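Planning a kitchen for a robot that does the washing-up

Notes by Rochelle Katene, revised 19 January 2023

These tips are for anyone setting money aside for a dish-handling robot in a shared kitchen, a canteen or a well-equipped home. They cover the costs that sit outside the supplier's quotation. Prices are left out because they date quickly; shares of the total have held steady in the kitchens I have planned.

## Start with the crockery

Lay out one full load of what is used on an ordinary day and sort it by shape. Flat plates with a plain rim are the cheapest items to automate. Deep bowls cost more in set-up time, as the finger has to go inside the wall while the body of the gripper stays clear of the rim. Stemmed glasses should be left off the first order altogether.

If the crockery is a mixture, replace it before buying the machine. A single pattern of plate and a single pattern of bowl will save more hours of teaching than any software option. Buy spares at the same time. I allow 5 spare plates for each rack, and they are used up sooner than one would like.

Glaze matters too. A plain white glossy bowl in strong side light gives hard shadows and bright spots, and both can trouble a vision system. Ask the supplier to run the trial at the time of day the kitchen will be used, with the blinds as they normally are. A blind costs very little compared with a second camera.

## Measure the reach

Draw the sink and the dishwasher on one plan, with the dishwasher door down. Most quotations assume the door is shut. With the door lowered and the rack out, the standing space in front changes completely, and a machine that fitted on paper may have to work from an angle.

- Measure from the front edge of the counter to the back wall of the sink.
- Measure the height of the tap above the rim, and note which way it swings.
- Mark the furthest point of the lower rack when pulled out fully.
- Leave 80 mm clear on either side of each arm at the elbow.
- Note where cables hang when the arm is low, and keep that strip free of hooks and handles.

Two arms are worth the extra money where sink and dishwasher are side by side. Where they are more than 600 mm apart, one arm and a trolley is usually the better purchase.

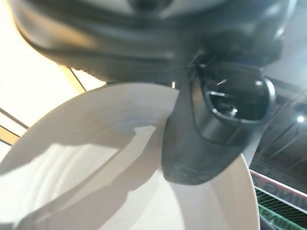
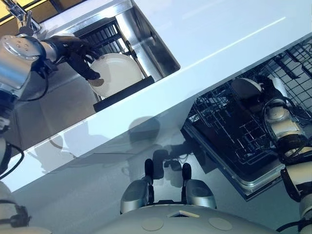
*Bowl (first picture); plates at sink and dishwasher (second picture).*

## Fingers or a full hand

A simple gripper with wedge fingers is robust, easy to wipe and quick to replace. A hand with several fingers will hold a plate by the rim in a rack where the gaps are narrow, but it has more joints to keep clean. Price the two on the same basis, including one complete spare set and the seals.

Waltraud Aebischer, who keeps the maintenance log for the Skoltach kitchens, records finger tips as a consumable, on the same sheet as detergent. I now do the same. It keeps small orders out of the capital budget, where they tend to wait until August for approval.

## Dividing the budget

Of every 100 spent, I plan as follows:

| Item | Share |
|---|---|
| Robot, arms and hands | 62 |
| Counter, sink and rack changes | 14 |
| Teaching and trials | 12 |
| Crockery and spares | 5 |
| Lighting and blinds | 3 |
| Held back | 4 |

The second line is the one most often missed. Racks in particular need attention: wire spacing should suit the chosen plate, and the same rack type should be used in the sink and in the dishwasher if it will fit both. Staroren and Plavetti both supply racks to order. Fuchs will cut down an existing one, but ask for the cut ends to be recoated.

## Before signing

Ask for a trial with your own bowls and plates. Supplier's crockery proves nothing about yours. Count breakages and count the items put down in the wrong slot – the second figure is the more useful, as a wrong slot generally means someone has to reload the rack by hand.

Get the following in writing: delivery time for finger tips, who pays for re-teaching if the crockery changes, and whether the covers on the wrist may be wiped with ordinary kitchen cleaner. Check the door width on the route in as well. At Skoltach the crate had to be opened in the yard.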